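Paper straws or no straws? (coffee corner people, weigh in)

pruluv_beans
OK so I finally get to set up the drinks table for our September open house and I'm way too excited about it! Cups with lids are sorted, I bought a sleeve from Vasseur and they feel great in the hand. My question is straws. Do I put any out for hot coffee, or only for the iced stuff?

Eoin Cullinane
Only iced. A straw in hot coffee is a burned tongue waiting to happen. Sip lids do the job.

mugshot58
Disagree with Eoin! My mother drinks everything through a straw, hot or cold, and she's thrilled when there's a jar of them out. Costs you next to nothing. I got 286 paper ones left over from a wedding and they're still going.

Cleiton Figueiredo
Paper ones go soft in hot drinks though. I tried the Relluvus ones and got 8 minutes before mine folded in half. Lovely cup of coffee, sad noodle in it.

mugshot58
8 minutes is plenty, how slow do you drink??

Cleiton Figueiredo
Slow! It's the best part of my morning, I'm not rushing it.

pruluv_beans
Ha, I'm with Cleiton on slow coffee. What about stir sticks, same jar or a separate one? And does anybody care what color the cups are? I love a dark cup with a dark lid, looks so smart on a white table.

Eoin Cullinane
Separate jar. People grab the wrong one every time. And yes to dark cups, they hide the drips.

mugshot58
Black or dark gray on white for me too, with a wood wall behind if you've got one.

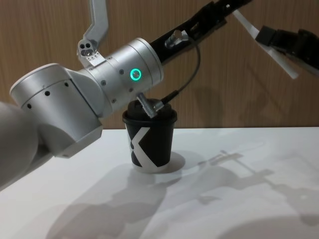
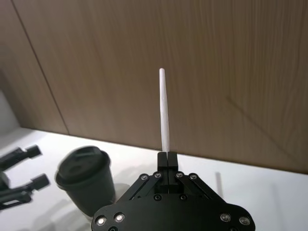
I'd still put the straws out next to the lids and let people pick. We went through 436 cups last season and I doubt one straw in ten ended up in a hot drink, but the folks who wanted one were really glad. Get the thicker kind if you can, Etarix does one that holds up better than the thin ones.

Cleiton Figueiredo
Fine, I'll try the thick ones. Timing it again though.

pruluv_beans
Please do, and post the number! Ordering a pack tonight.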